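Chapter 7

When the Robot Stops: Faults, Stops and Recovery

From Household Automation: A Workshop Course
Lev Zhuravel and Theda Frerichs

What you need before you start this chapter

You should have finished Chapter 3, where we set the work area and the home position, and you should know how to read the log. If the words "joint limit" and "grip force" are still new to you, please go back and read that part again. It will save you time later.

After this chapter you should be able to:
tell the difference between a fault and a protective stop
read the last lines of a log and say in which order things happened
bring an arm out of a stopped position without more damage
write a short fault report that another person can use

7.1 A door that did not open

Many textbooks on safety begin with a large accident in a factory. We would like to begin with a small one, in which no person was hurt and the cost was a pair of finger pads and one lost afternoon. Small faults are the ones you will meet most often, and they show the same pattern as the large ones.

The case comes from the teaching laboratory at Clultside. In June the group there was preparing a kitchen task for a two-armed machine. The task had four steps. The right arm should press the door button of a microwave oven, the left arm should pull the door fully open, a bowl should go in, and the door should be closed again. The program was written by Soledad Sotomayor, and Knut Janssen was the operator on the day of the fault. Both of them kindly let us use their notes.

The first tests went well. On a later run the right arm moved to the button, pressed, and went back a short way, as the program asked. The door had not released. The left arm did not know this. It moved to the place where the edge of the door should have been standing, closed its fingers on air, and began the pulling movement. On the way one finger pad caught on the corner of the housing. The oven slid toward the front of the table, and the arm kept pulling until the force limit was reached. Then the controller made a protective stop.

Up to this point the machine had behaved as it was built to behave. The damage was done in the next minute. Janssen saw the red message, cleared it, and pressed Resume. The controller continued from the last command in its list, which was still the pulling movement. The pad bent and tore off its mount, and the oven was pulled against the second arm. He then used the emergency stop, and the arms were held in place by their brakes.

The oven was a simple one with a push button under its control panel. A door like this has no handle, so everything that comes afterwards depends on that one button.

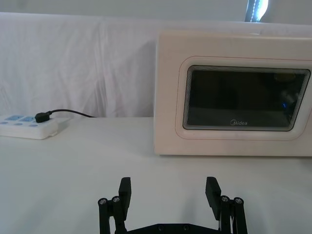
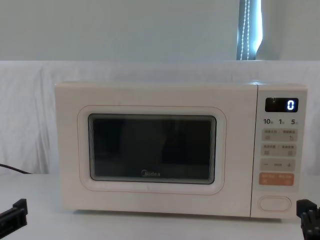

Figure 7.1 The microwave oven on the work table, with the door closed.

When the group went through the log in the evening, they found that the button press had been given by position only. The arm travelled to a fixed point and came back. In the first tests this point was deep enough. Before the failed run the oven had been taken away for cleaning and put back by hand, and it now stood 8 millimetres further from the arm than before. The finger touched the button but did not push it in far enough. In the log this can be read quite clearly: the force at the right wrist rose a little and fell again, and it never came near the value of the earlier presses. No line in the program compared the two values.

Please notice that the error which people saw, a torn finger pad, was on the left arm, and the cause was in the movement of the right arm. A beginner who looks only at the broken part will change the pad, start again, and break the next one.

7.2 Fault, stop, and cause

In this book we use three words in a strict way.

A fault is a condition in which the machine, or a part of it, does not do what the task needs. The door which stayed closed was a fault, and it was there before any alarm came.

A protective stop is an action of the controller. It is made when a limit has been passed, for example a limit of force, speed or position. A protective stop tells you that a limit was passed. It does not tell you why.

A cause is the thing you must change so that the fault does not come back. There may be more than one. At Clultside the group wrote down three: the oven had no fixed place on the table, the press was not checked, and Resume was allowed without a look at the work area.

The third one caused the longest discussion. Sotomayor wanted to remove the Resume function from the operator's screen. Janssen was against this, as a person who cannot resume will sooner or later find some other way, and that way will not be in the log. In the end they kept the function and put a question in front of it, which the operator must answer by typing what each gripper is touching. Typing takes a few seconds. Birdie Lindqvist, who teaches the same course at Dirnum, has copied this idea, and she writes to us that her students complain about it every week and have not torn a pad so far.

7.3 What the operator does first

After a protective stop, follow this order. Do not change it to save time.

1. Take your hand away from the Resume button.
2. Look at each gripper and say aloud what it is touching. Include the table.
3. Look at the object. Has it moved from its marked place?
4. Save the log under a new name before you clear any message.
5. Move only one arm, at the lowest speed, and in the direction away from the object.
6. When both arms are free, send them to the home position and end the program.

If a gripper is holding something under tension, step 5 needs a second person beside the emergency stop. This is also the rule when the object has a cable, because an arm can pull on a cable you have forgotten. Section 7.6 gives more detail on cables and plugs.

Start the program again from its beginning. In this course we never start it from the middle.

Exercise 7.1

Take one task that you programmed in Chapter 5 and write down every step. Beside each step, write how the machine knows that the step is finished. If your answer is "the arm has reached its point", mark the step with a cross. Choose one marked step and describe in two or three sentences what the other arm, or the next movement, will do if this step has failed.

Keep your list. You will need it again in Section 7.4, where we add the first checks to the program, starting with the force at the wrist.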